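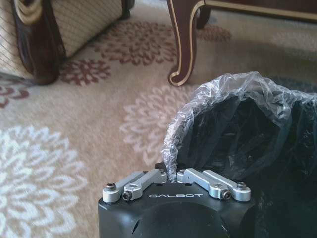 16th February. Long day of demonstrations on the tidying task and I want to get the thoughts down before they run together with tomorrow's. The main thing I worked on was the release, meaning the last second or two of each episode, when the hand is over the container and the operator has to decide that it is far enough in. I had been treating that part as easy and spending all my care on the grasp. Going through the wrist views tonight I'm no longer so sure. The clear plastic around the rim comes right up to the linkage on that side, so a hand that is a little low or a little to one side has crinkled plastic in its view and not much else, and the dark inside of the container gives you nothing to judge depth by. From the operator's seat I wasn't going by the wrist view at all. I was going by the head view and by habit, and I suspect a policy trained on what I did will want something in the pictures to hang that habit on.

So, a change of plan for the release. Come up higher than feels necessary, stop, let the view settle, go straight down, open. I tried it for the second half of the session and it feels very slow in the handles, like parking a car with somebody watching, but on replay it looks perfectly natural. I keep having to relearn that what feels slow to the operator looks normal afterward and what feels normal looks like a person swatting at flies.

Some numbers, so I don't have to dig for them later. We are recording at 30 frames a second as before. The longest episode I kept is 3,568 frames, which is a touch under two minutes, and the one I liked best is 2,458. The difference between them is almost all hesitation. In the long one I went for the bottle, didn't like the angle, backed off, turned the wrist, came in again, and then did nearly the same dance with the tissue. I nearly threw it out. I've kept it in and tagged it "recovery", on the theory that a robot which has only ever seen confident grasps has no idea what to do after an unconfident one. If that turns out to be a mistake it is easy enough to filter on the tag.

The carpet, while I think of it. I like it very much as a carpet! As a background for picking up small pale things it is hard going, all those big flowers with light petals, and I caught myself aiming at a petal more than once when I glanced away from the tissue and back. I don't want to change it, and I'd argue against putting down anything plain. Homes have carpets like this. But when we lay out the pieces we should make sure they land on flowers in some episodes and on the beige in others, or we'll learn something about flowers that we never meant to learn.

Handle settings: I turned the scaling down a notch from where the Stimari profile leaves it, so that a big movement of my hand makes a smaller one at the gripper. It helps near the floor. It is a nuisance when carrying, and I had to clutch and re-center more often, and every clutch shows up as a little flat spot in the trajectory. I haven't decided which I mind more. The Sinia profile has a smoother ramp after the clutch but it felt rubbery on the left side and I gave up on it after a few tries. Worth another go when I'm less tired, and preferably first thing, before my hands have gotten used to something else.

One arm at a time or both? I started the day letting the idle arm hang wherever it had last been, and I think that's lazy. If it is parked in a different place every time then it's noise, and it also gets into the head view and blocks things. From the middle of the session on I tried to keep both hands out over the work and close to what they would do next, the one at the container and the other down by the bottle.

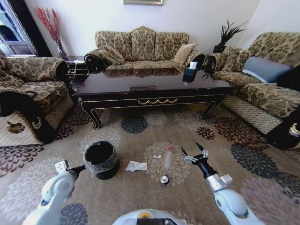
A reply on the shared page, left while I was out getting something to eat, says that waiting close by is fine but the waiting arm ought to be perfectly still, and that mine drifts. It goes on to say that the same thing spoiled a good part of the Saavedra set: the operator's spare hand wandered a little whenever the busy hand was concentrating, and the trained policy copied the wandering faithfully and then got stuck in it, hovering. The suggestion is to clutch the idle side out completely and only bring it back when it has work to do.

I went and plotted the idle side after reading that, and fair enough, it does drift. Not by much, and slowly, mostly downward, as you'd expect from a person holding an arm up in the air and getting tired. I hadn't noticed a thing while doing it. I'll clutch it out from now on. My one reservation is the jump when it comes back in, and I'd like to look at a few of those before doing a whole batch that way.

The same reply asks whether the order of pickup should be fixed. I've been taking whatever was nearest to the hand I had free, without thinking much about it. I can see the case for a fixed order in the first batch (bottle, then tissue, then the scrap of paper) and letting it loosen up later. The Notley people did it the other way about, loose from the start, and seemed happy, but they had a good deal more data than we're likely to have.

Where that leaves us. The target is still 200 kept episodes before we train anything, and I would like to be there by the start of March. I don't think the early ones from today should count toward it, given the release business, though they may do nicely for pretraining the grasp. I'll put them in their own folder and not delete anything.

For next time:
Higher approach over the rim, pause, straight down, open.
Idle arm clutched out. Check the jump on re-entry.
Bottle first. Try some with the red cap pointing toward the robot, I mostly had it pointing away.
Move the tissue and the scrap farther apart in some layouts.
Sinia profile again, early.
Ask whether the wrist exposure can be fixed while the hand is over the container. I have a feeling it hunts when the dark part fills the view, but I haven't checked.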